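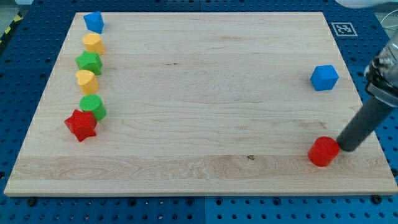

Data cards / Workplace automation

Fisby Sorting Bench, README

Hello, and thank you for looking in. Fisby is a collection of recordings from the sorting bench at Flimstead, where painted wooden shapes are put in order before they go off to be boxed as toy sets. It holds 3460 short episodes, each one a single move of a single block by the arm, and it was put together by the people who work at the bench along with Jana Lammers, who looks after the software side and answers the post.

What is in an episode

Each episode has the camera view, the arm's joint positions and a line of plain text written by whoever was on shift. The blocks are cylinders, stars, hearts, cubes and little house shapes, in red, yellow, green and blue. They sit on a pale wooden board on the blue perforated table, some lined up down the left side and others still out on the right, like the red cylinder the gripper finger has come down beside. The square marker behind the board is used for calibration, so please don't crop it out!

What changed for us

Before the arm came, sorting was a standing job for 4 people, and a hard one on the wrists by mid-afternoon. It is now shared between 2, who set out the board, keep an eye on the arm and write the notes. The other two moved over to painting and checking, at the same pay, and one of them has since asked to come back on Wednesday mornings (she missed the radio). We were all a bit wary in March, and the notes from that month are short and sometimes rather cross. We have left them as they were written – they are part of the record too.

Known gaps

Some 40 episodes have no note at all. Stars are under-represented. The Brostedow site uses a different board and its recordings are kept separately, under the name Pană, so please don't mix the two when training.

Using it

Free for research and teaching. Shift notes carry no names, and we ask that you don't try to work out who wrote what. Corrections to Jana, please.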